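Okay, so I finally finished Dellik last night, all 14 episodes, and I have been no use to anyone today. My coffee went cold twice. If you haven't got to the end yet, go away and come back later, I mean it!

What I can't stop thinking about is the clock in the harbor office. It's on the wall behind Captain Mustonen in the very first scene, stopped at 2211 (one of those old station clocks with flip numbers), and then in the finale she signs the logbook and writes 2211 as the time. They don't zoom in or play spooky music. She writes it down and closes the book.

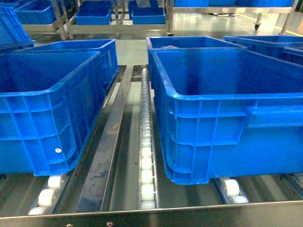 Blue crates on the rollers.

I went back through the early episodes with my thumb on the pause button, and the number is all over the place. It's the room key at the Wotum Hotel. It's on the ferry ticket in episode three, I'm almost sure, though the ticket is creased right across the middle. My sister says I need a hobby. This is the hobby!

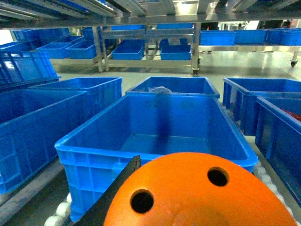
An empty one, 09/03/2024

My theory is that Mustonen never left the island. Everything after the storm is her filling in the log the way she wishes it had gone, which would explain why the Vunham scenes are so sunny and why the dog is suddenly alive again. I posted a short version of this on the fan board and got more than 30 replies before breakfast, most of them telling me I'm wrong about the dog.

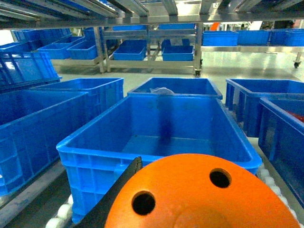
Hertta Huttunen wrote back that the dog is a different dog, that you can tell from the ear, and that the clock is running again in the last shot if you watch the minute flap, so the captain has to be alive and back on the mainland.

I watched that shot maybe ten times and okay, the flap might move. It might also be the light from the window. I'm not giving up the log theory over one flap, but the ear thing bugs me, and I've got an 800 word draft about the ear that you will all be spared for now.

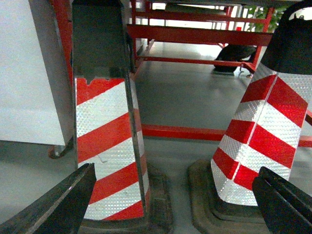
What I want from season two

More of the lighthouse brother, please, and a proper answer about the ferry. The rumor is January, so that's plenty of time for one more rewatch. I'm starting tonight with the pilot and a big bowl of popcorn.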